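Content Advisories on Dirkard: Frequently Asked Questions

What is a content advisory?
A short notice shown before an episode plays. It names material some viewers may want to avoid, such as sexual violence, self-harm or torture.

Who writes them?
The advisory desk, led by Macarena Palacios. Each episode is watched in full by two reviewers. If they disagree, a third decides.

Does every episode get one?
No. In the current catalog, 85 series have been reviewed. Older titles are added monthly.

How long does a notice stay on screen?
It stays for 4 seconds. You can extend this under Settings, Playback, Notices. 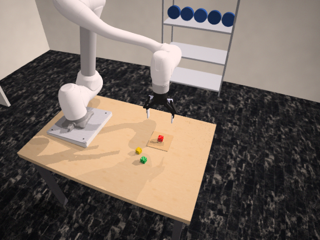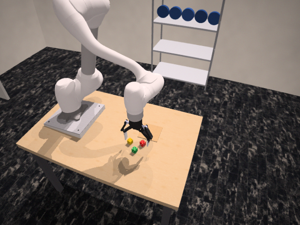 Do advisories contain spoilers?
The short form does not name characters or scenes. The long form does, and is hidden until you select "Show details."

Why does Nundel carry a stronger notice in season two?
Notices are set per episode. Six episodes of that season depict assault on screen; the first season refers to it only in dialogue.

Can I skip a flagged scene?
Yes, where scene markers exist. Markers are available for 53 titles, including Montoya and all of Hiltard. Skipping does not affect your watch history.

Is an advisory the same as an age rating?
No. Ratings come from the rating body in your country. An episode can have a low rating and still carry a notice.

How do I report a missing notice?
Use the report form on the episode page. Give the episode number and the time code. Comments are limited to 50 words. Reports are read in the order received, and changes appear the next time the page is updated.

Do notices appear on downloads?
Yes, if the file was downloaded after March. Delete and download older files again to add them.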